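Sports > Rugby League > Features

Last updated: 21 March 2025

The long way back from a chest infection

Necati Kaplan weighed 148 pounds when he left the hospital. He had gone in as a back-row forward for Gretus, a semi-professional rugby league club, and the team doctor had expected him to be back in light training within two weeks. The diagnosis was bacterial pneumonia with fluid around the left lung. He stayed in bed, on oxygen for part of the time, and missed the rest of the season.

Pneumonia in athletes is often found late. A trained player has a large reserve of lung capacity, and a partial loss of it may show up only as a slow time in a shuttle run or a longer rest between sets. Kaplan's first recorded symptom was a resting pulse of 60. For most adults that is a normal reading. His own normal was 51, and the club's daily log shows the change three mornings in a row before he reported a cough.

"The number was there," says Ekrem Demirtaş, head of conditioning at Gretus. "We were reading it against the wrong scale. We had one limit for the whole squad."

The club has since changed its method. Each player now has a personal baseline, taken in the off-season and checked again in August, and the log flags any reading that moves away from it for two mornings together. The software is called Enumo. It was written for distance runners and needed some changes before it was useful in a contact sport, where a raised pulse on the morning after a match is expected. Demirtaş has it ignore the first day after a game.

Loss of muscle is the second problem. Bed rest reduces leg strength within days, and infection speeds up the process. Appetite drops at the same time. Kaplan could not finish a normal plate of food for most of his hospital stay, and the club's nutrition plan, built on large cooked meals after training, did not apply to a man who was neither training nor hungry. For the first stage at home he was told to eat small amounts often and to take a share of his energy from drinks and snacks, whatever he could keep down. The strict diet came later.
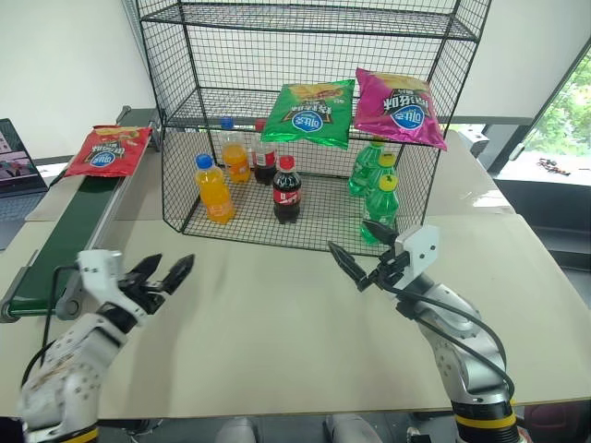
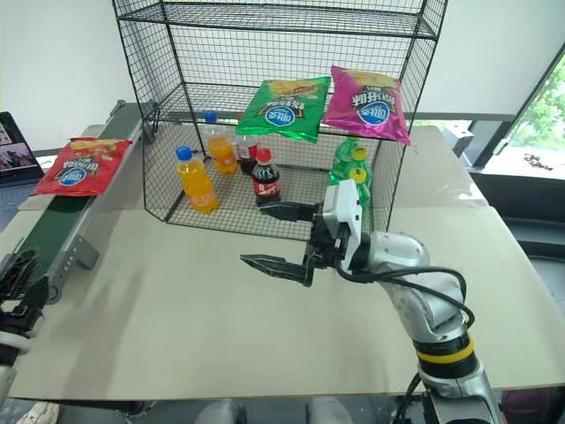
Soft drinks and chips on the rack.

Weight came back before strength did. This is the usual order, and it causes trouble, as a player who looks like himself in the mirror tends to train like himself. Gretus uses a staged return in five steps: walking, stationary cycling, straight-line running, non-contact drills, and full contact. A player moves up a step only when his pulse returns to its resting range within a set time after exercise. If it does not, he stays where he is. Kaplan was held at the third step longer than at any other.

"I argued about it," he says. "I could run the distance. I could have run it twice. Ekrem just pointed at the recovery time and went back to his desk."

The step into contact has its own test. A tackle compresses the chest, and a player who has had fluid around a lung may breathe shallowly out of habit long after the tissue has healed. The club sends such players to the Gezer clinic for a breathing assessment, which measures how much air they can force out in one second and how evenly each side of the chest expands. Kaplan's left side lagged on the first visit. He was given a set of exercises to do lying on his right side, twice a day, and was measured again before he was cleared to hold a tackle pad.

There is less agreement on what should happen after that. Some coaches favor short spells off the bench, on the grounds that match effort cannot be copied in training. Demirtaş prefers a full reserve-grade game at a slower pace. A burst from the bench, he argues, puts a returning player in at top speed against tired opponents who are more likely to tackle badly. He has no figures to support this and says so.

Kaplan played his first game back in reserve grade, away at Stistotance, on a heavy field. He was used on the right edge, made his tackles and was slow getting back into the line late in the second half. His pulse the next morning was not counted by the system. The morning after that it was 51. He has been named in the wider squad for the coming round, and Demirtaş has asked him to keep doing the breathing exercises until the end of the season.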